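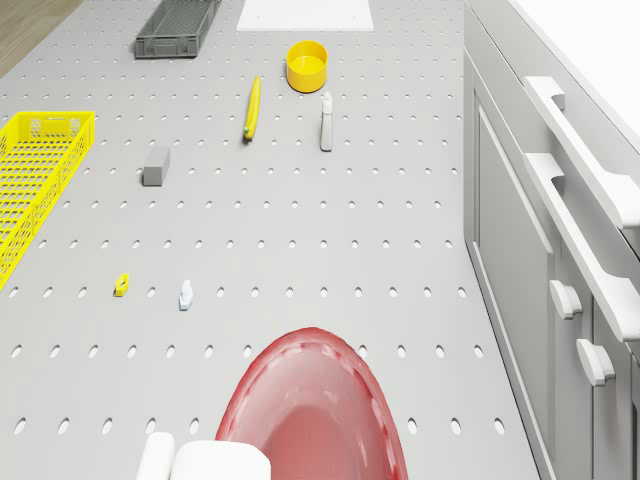
**Figure 7.1.** Wrist view in the Caletcombe worktable simulation. The gripper fingers and a red bowl are at the bottom; the cabinet runs up the right side.

# Chapter 7: What a Success Rate Leaves Out

Most papers on robot manipulation end with a table, and most readers turn to the table first. A policy that scores higher than the one above it is taken to be better at the job. This chapter asks you to slow down before you agree. We will spend nearly all of it on one method, the Paquette method for training arms in simulation, and on one result that has been repeated far more often than it has been checked.

The claim is simple. Train a policy on rendered scenes, shuffle the objects between attempts, and it will learn to find and handle things it has not met in that arrangement before. The Caletcombe tests are usually given as the proof. The worktable there is a wide gray surface full of small holes, with a cabinet at one edge and a mix of crates, bowls and household items spread over it. In Figure 7.1 a banana shape stands close to a yellow tub and a spray bottle, well up the table from the bowl. A policy asked to reach the banana has to pick it out from two neighbors, one of them also yellow.

That sounds hard, and it may be. But ask what else could produce a good score. If the banana tends to turn up in the same part of the table, a policy that has learned "go there" will do well and will have learned next to nothing about bananas. The original report says the layouts were random. It does not say over what area, or whether some objects were always placed together. Random is a word that should make you reach for a pencil.

## 7.1 Two Runs, One Number

The headline figure in the Paquette report is 18 successes in 29 attempts. Write it as a percentage and it comes to a little over 62, which looks solid enough to build on. Now work out the interval. With 29 attempts, a 95 percent interval stretches from the low forties to the high seventies. The rival method, Mirinholm, falls inside that range. The report calls the gap between them "clear." We would call it a gap.

There is a second problem, and it is harder to spot. The number pools two random seeds. Training the same network twice from different starting weights can give policies that behave very differently, and two seeds are too few to tell you how differently. When the group at Brernska trained the method again, they could not say whether their weaker policies were bad luck or the normal case – the first report gave them nothing to compare against.

Then there is the matter of what counted as a success. For the cabinet task, the rule was that the gripper had to come within a set distance of the upper drawer. Read that again. The drawer did not have to open. A policy can meet this rule by hovering, and a still taken at the right moment will look the same whether the arm is about to pull or has no idea what comes next. Figure 7.2 makes the point. The gripper is in front of the top section of the cabinet, and from this one view you cannot say what the policy "knows."

**Figure 7.2.** The same simulated room from across the table, with the arm hanging from its yellow mount.
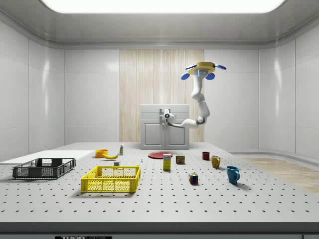 ## 7.2 Questions to Ask Before You Believe a Table

Keep these beside you when you read the case studies later in the chapter.

- How many attempts were made, and how many separate training runs do they come from?
- Who wrote the success rule, and was it fixed before the results came in?
- What would a policy that ignored its cameras score? If no such baseline is given, build one.
- Were the test layouts drawn from the same set as the training layouts?

The third question does the most damage. In Section 7.3 we build a blind baseline for the banana task, using nothing except the average position of the target, and set its score beside the published one. Work through the numbers by hand the first time – the code in Appendix B hides a choice about failed resets that you should make for yourself.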